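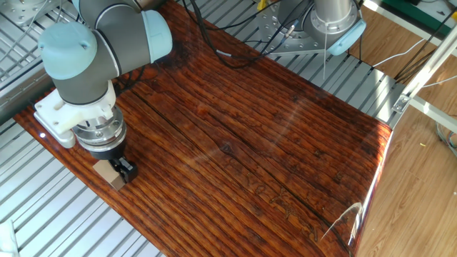

Why does a wooden board swell across its width but hardly at all along its length?

Wood fibers are shaped like long straws, and nearly all of them run up the trunk. Water goes into the walls of the straws and pushes them fatter. It does almost nothing to make them longer, so a plank that gains a visible amount in width over a wet summer will still fit end to end in the same gap.

Wood and Water, handout 3
Zeeshan Tanoli

I love this topic, and I'll try not to run over again! Last time we covered how a tree moves water while it is alive. Now we follow the water after the tree is cut down, where (to my mind) it gets even more interesting.

Two kinds of water

Free water sits in the hollow middle of the cell. Bound water is held inside the cell wall itself. Drying takes the free water first, and the board gets a lot lighter but keeps its size. Once the free water is gone we are at the fiber saturation point, and from there on every bit of water lost makes the wood shrink. Please learn this term, it comes back in every handout until July.

Moisture content

Weigh the piece as you find it, dry it in the oven until the weight stops changing, weigh it again. The water lost, divided by the DRY weight, is the moisture content. Dividing by the wet weight is the classic slip, and I made it myself for most of my first year.

Worked case: the Wirnstead sample weighed 264 grams fresh and 122 grams oven dry. Water lost is 142 grams. 142 divided by 122 gives 1.16, or 116 percent. Yes, more than a hundred! Fresh wood can easily hold more water than wood, and students always think they've pressed the wrong key.

Why boards cup

Shrinkage around the growth rings is larger than shrinkage straight out from the center, often close to double. A flat-sawn board therefore pulls unevenly as it dries, and the edges curl away from the heart side. Quarter-sawn boards stay much flatter. Bring a scrap with clear end grain and draw the rings on before you guess which way it will go – it's a lovely little puzzle once you see it.

Finishes

Varnish slows water down, but it doesn't stop it. A finished tabletop still moves with the seasons, only later and more gently, so the fixings underneath need slots or some other way to slide.

For next time

Read chapter 12 of Coelho, but skip the kiln tables. Problems 1 to 4 on the back sheet. For problem 3 the oven dry weight is 36 grams (the printed sheet left it out, sorry).

Related handouts
How Trees Lift Water
Reading End Grain
Air Drying and Kiln Drying
Glue Joints and Grain Direction
Using the Sillo Moisture Meter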